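Subject: Re: [teleop-users] Sorting demos: one arm or two in the action vector?

Following up on the question quoted at the bottom. We run a two-arm sorting task at Brikia that is close to the one described, so our settings may be of some use. Cartons and pouches go between a deep yellow bin on the right and two shallow trays, one yellow and one blue. Both arms are driven by a single operator from a pair of leader handles.
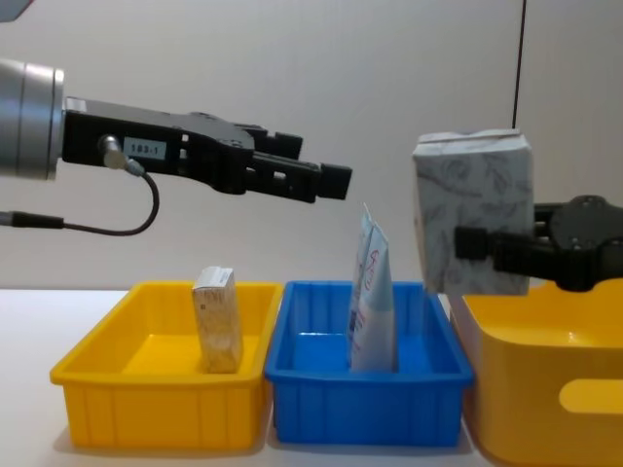
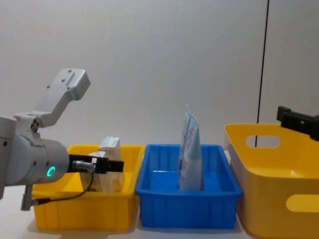
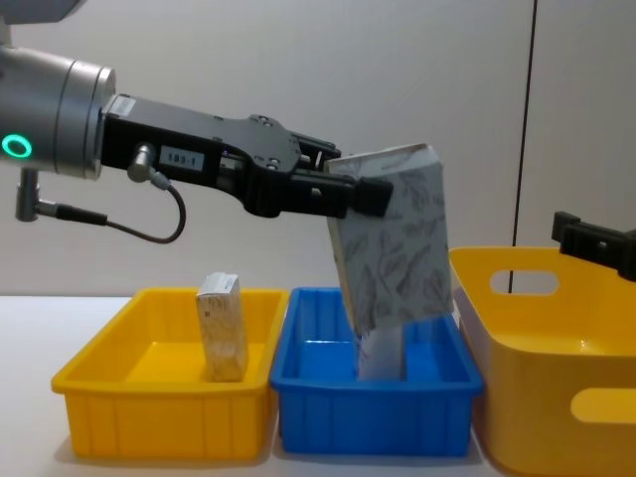
Two-arm sorting station, yellow tray, blue tray and deep yellow bin.

On the action vector: record both arms always, even in segments where one only waits. We tried dropping the waiting arm for the first 2,000 episodes and regretted it. The waiting pose carries information. If the right arm parks low over the deep bin, the left one has to come in differently, and a policy that never sees the parked joints will average the two approaches and clip a rim. In the third picture the left gripper has the leaf-print carton at the blue tray and the right one is at the edge of the view, over the bin. Its joints are logged there as well.

On grasp point: thin-walled cartons are the main source of bad demos for us. Ask operators to fix one rule per item class and keep to it. Ours is top edge for anything going into a tray, since the fingers then stay above the rim on release. Gripping the side, as the right arm does in the first picture, is allowed at the deep bin only. Mixed grasps in the same class cost us more than having fewer episodes did.

On pouches: they lean, and they fold at the top. We do not reset a pouch to a standard pose between episodes. Leave it however it stands and let the start states spread out.

On rate and length: 15 Hz for the joint stream has been enough. We resample the cameras to match and throw out any episode over 60 seconds. Long ones are almost always a regrasp, and regrasps go in a separate set with their own tag. Whether to train on them is an open matter here. Embridge's converter drops the tag silently if the field is longer than one word, so check your output before you delete the raw logs.

On scaling of the leader handles: 1:1 for translation. Operators ask for less than that near the trays — it feels safer to them — but the resulting paths are slow in one zone and fast everywhere else, and the policy copies the slow zone faithfully. Gripper command should be logged as commanded width together with measured width. On a soft carton the two differ, and the difference is the only contact signal you have without a force sensor.

One item I have no answer for. With the cable loop on the left gripper, some wrist angles that are fine kinematically are not fine for the cable. At present this is a written instruction to operators and a soft limit on the last joint. The soft limit shows up in the data as a flat spot. If anyone on the Cenance side has handled this at the leader instead of the follower, I would like to see the config.

Nghĩa Từ
Brikia, manipulation group

> We are setting up remote-control demos for a sorting task with
> two arms and open containers. Hrubý's April notes suggest
> recording only the active arm and switching on a flag.
> Has anyone done this at scale? Also:
>
> - what rate do you log at
> - do you standardize the grasp on boxes
> - do you discard episodes with a second attempt at the pick
>
> Our containers are shallow and the boxes stick out above the
> rim, so the release height is tight. Any numbers welcome.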